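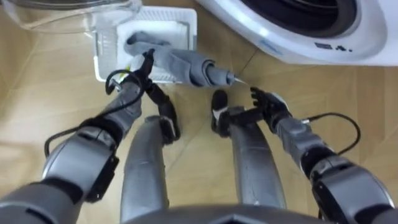 Page last changed: July, by Citlali Galindo

Plunstead low laundry basket: the review

I have owned a number of laundry baskets and most of them have been tall. A tall basket is a well with handles. Things go in at the top, and the one sock you need goes to the bottom and lives there until spring. So when my last one split down the side I bought the Plunstead, which is low and white and looks like something you'd be handed at airport security.

It's 48 cm long and weighs 450 g, so you can hook it up with a couple of fingers even when you've got a phone in the other hand. The sides are short and full of small slots. Plunstead says these are for airflow. They are also for catching the hook of a bra, and I would like the designer to know that this happens weekly.

What it does well is sit in front of a washing machine. You can see everything in it, and you can reach everything in it without putting your head inside. Folded things stay folded, too. I keep tea towels and flannels in a flat stack and they come out the way they went in, where the old basket used to digest them.

What it does badly is hold laundry in any quantity. A week's worth for one person is fine if that person isn't fond of jumpers. Put a double duvet cover in it and you have a duvet cover with a basket somewhere underneath, and you'll be walking it down the hall by feel. Two of these would fix the problem, as the shop was quick to point out.

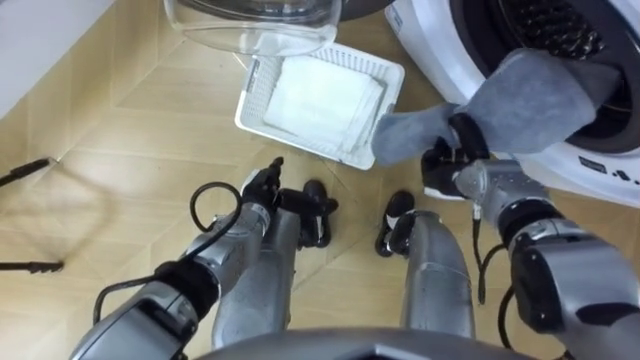
Can you put wet washing in it?
You can, but stand it on a towel if you care about your floor, because the slots let the drips out.

The handles are set into the short ends and are the best thing about it. My previous basket, a Vukura, had cut-outs with an edge like a bread knife, and carrying a load of wet jeans left a groove in my hands that lasted through supper. The Plunstead's are small, and anyone with big hands will be down to three fingers a side, but they don't bite.

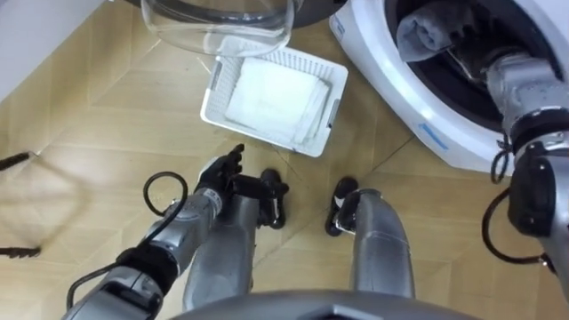

White basket with a folded cloth in the bottom, next to the machine.

Cleaning is a nuisance. White plastic shows everything, and fluff gets into the slots and felts itself there. I go round mine with an old toothbrush every month or so, feeling like somebody who has made poor choices. A rinse under the shower does the rest.

I did look at the Nägeli before buying, the folding one that goes flat and slides down the side of the fridge. It's a clever thing.

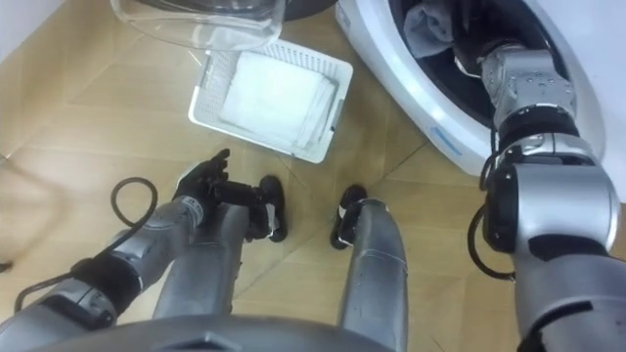 It also costs more than twice as much, and the one in the shop folded up while I was holding it, which seemed like a warning. The Plunstead does nothing of the sort. It has no hinges, no lid and no app, and it's the same shape on the stairs as it was in the bathroom.

I'd buy it again for a small flat, or for anyone who washes little and often. A family of five should get something deeper and make their peace with the sock.

Good: light, decent handles, easy to see into
Less good: fills up fast, slots collect fluff, fond of bra hooks
Marks: four out of five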